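4.2 Avaliação do kit Plaltden na arrumação de louça plástica

O fabricante, a Wultell, apresenta o Plaltden como um kit "pronto a usar": braço, pinça de dois dedos, controlador e um modelo de manipulação pré-treinado que, segundo a brochura, dispensa afinação local. A afirmação merece reserva. Os ensaios publicados pela empresa usam um único tipo de recipiente opaco, sempre afastado dos restantes, e não indicam o que foi contado como sucesso. Jatoi já tinha apontado a mesma lacuna no kit anterior, o Zoletti, sem obter resposta.

Optámos por uma tarefa doméstica banal, o empilhamento de taças e copos de plástico de cores vivas sobre uma mesa forrada a tecido verde-escuro. O tecido não é um pormenor inocente: cede sob a pressão dos dedos e forma pregas, o que altera a altura de contacto. As taças diferem em diâmetro e profundidade, e algumas deixam passar a luz, condição que a brochura não menciona.

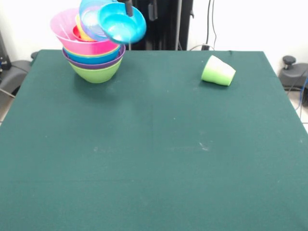
O critério de sucesso foi fixado antes da recolha. Uma taça conta como empilhada se ficar apoiada dentro da anterior depois de a pinça se afastar, e a pilha conta como estável se permanecer de pé durante 6 segundos sem apoio. Uma pilha inclinada não é penalizada por si só – decisão generosa para com o produto, que voltamos a discutir na secção 5. A Wultell, pelo contrário, parece dar a tentativa por concluída no momento em que os dedos abrem, o que ajuda a explicar a distância entre os seus números e os nossos.

Foram realizadas 800 tentativas com a configuração de fábrica, das quais 264 terminaram em falha segundo o nosso critério. O registo do controlador contém 801 entradas; a entrada excedente corresponde a um arranque abortado e foi excluída. Não encontrámos na documentação qualquer aviso de que o sistema regista arranques como tentativas, e quem se fiar no contador incorporado obterá taxas ligeiramente erradas.

A aproximação a peças vizinhas é o ponto que mais dúvidas nos levanta (Figura 3). Quando duas taças estão próximas, os dedos abertos têm de descer junto das bordas de ambas, e a margem disponível depende da estimativa de profundidade, precisamente onde as superfícies brilhantes oferecem menos garantias.

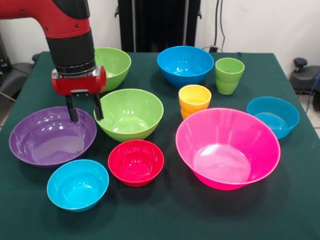
Figura 3. Pinça aberta entre a taça roxa e a taça verde-clara, com as restantes peças dispersas sobre a mesa.

O método de Pollock, usado como referência, trata este caso com uma verificação de folga antes da descida. O Plaltden não expõe nenhum parâmetro equivalente, pelo que não foi possível isolar a contribuição da perceção da do planeamento.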